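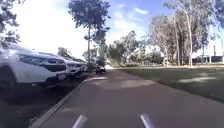
I gave up on New Year's resolutions a while back, but in December I made myself a small promise anyway: walk to work twice a week, whatever the weather. I live on the Didura side of Cloltbridge and my desk is over by the old Clegg building, so it comes to 2 miles each way. I'd been driving it for 9 years. Yes, I know.

The part I look forward to is the path next to the parking spaces. It's paved in a faded reddish brown, straight as a ruler, with a concrete curb between you and the cars and enough trees to throw some real shade. On a bright day you go from shadow to a patch of sun and back to shadow again, and I slow down for the sunny bits like a cat would. The cars park nose-in, so you get a whole lineup of headlights and grilles looking at you as you go by. White seems to be the color to have this year! I used to be one of those people, sitting behind the wheel with the heater on, finishing my coffee and watching the walkers. Now I carry the coffee.

A few things I've picked up. Wear the ugly shoes and keep the nice ones under your desk. Leave your phone in your bag until you get to the crosswalk. Listen for bikes – the surface is smooth and they come up on you quietly. And if you stop at Fometti for a roll, get there before the school crowd or you'll be late (I've been late 2 times, both worth it).

My step counter is up by 1,000 or so on the days I don't even walk to work, and I can't explain that one. Maybe I just park farther away from things now. Last week I left the car at the far end of the supermarket lot without thinking about it, and then it rained.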